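Do you need a grid tablecloth to sort the odds-and-ends drawer?

Plenty of tidying pages will sell you a "sorting surface". Odari wants you to buy a padded mat for this, and I remain unconvinced. A printed tablecloth does the job. I picked up a white one with thin black lines at the Vilport market in June and have no complaints, except that it shows every crumb.

What you need: a table you can walk around, a gridded cloth, 3 tubs and a free evening.

Step 1. Spread the cloth and pull it flat. Ignore anyone who says to iron it.

Step 2. Tip out the drawer, then spread things apart until nothing touches. Most guides have you group by colour or by "how it makes you feel". Skip that. Lay things down as they come and leave bare cloth between them.

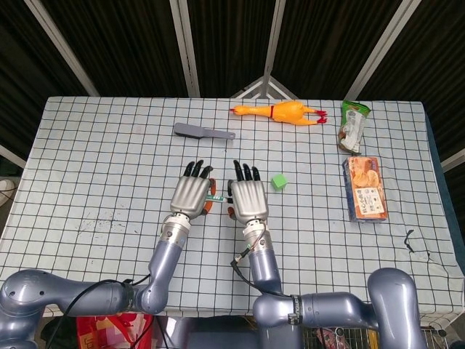
Spatula, rubber chicken, green cube and snacks on the grid cloth.

Step 3. Take the food off first. Snack bags belong in the pantry, and a crumpled one should be checked for a split before it goes back.

Step 4. Pull out the kitchen tools. A plastic spatula goes in the tub for the kitchen, provided the blade isn't melted or nicked. I doubt any household needs four.

Step 5. Toys next. If the dog has had a rubber one, wash it in warm soapy water and let it dry before it goes in the second tub.

Step 6. Whatever you can't name goes in the last tub. Flukberg's drawer dividers are supposed to prevent this category from existing. Mine are full of it.

Shake the cloth outside before you fold it.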